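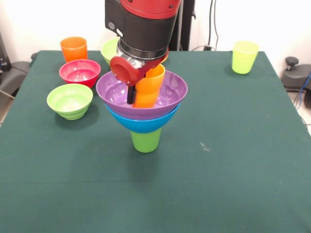

Anahera McAlister asked us, after reading our first draft, why anyone would put a wide bowl on top of a narrow cup when the other way around is so much easier. Good question, and it ended up shaping most of this report!

Our project is called Mahuika and it is about stacking picnic dishes: plain plastic cups and bowls in bright colors, the sort every family in Pelasham seems to have at the back of a cupboard. We wanted to learn which piles stay up, which ones lean, and how much the order matters. We started in May with a borrowed picnic set and went on until we had 314 builds written in the notebook.

A cup standing the right way up touches the next piece only along its rim. If a bowl sits centered on that rim, its weight goes straight down and the whole thing is surprisingly calm. Slide the bowl sideways a little and it tips, and then you are under the table looking for it (we did a lot of that). Adding a second bowl inside the first helps more than we guessed, as long as the two nest snugly.

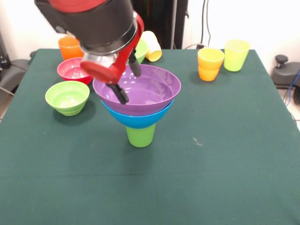
Nesting was our favorite chapter to work on. Two bowls of the same shape settle into each other with a soft click, and from then on you can treat them as one thicker bowl. Bowls that don't match rock on whatever bump they meet first. The build we kept going back to has a light green cup at the bottom, the blue bowl on it and the purple bowl inside the blue one, and we named it the Noritlow after our street. It looks top-heavy, which is why we love it. We tried it 74 times and it fell 3 times, all of them on the bare tabletop before we switched to a cloth.

The cloth needs more testing. We think it stops the bottom cup from skating, but a crease under the base could just as easily tilt it, and we haven't separated the two effects yet. Cups lying on their sides are another thing we want to try, maybe as a wedge between two bowls.

Still to do before the 21st June display: redraw the lean chart, weigh every piece again on the kitchen scale, and find a bigger box for the set.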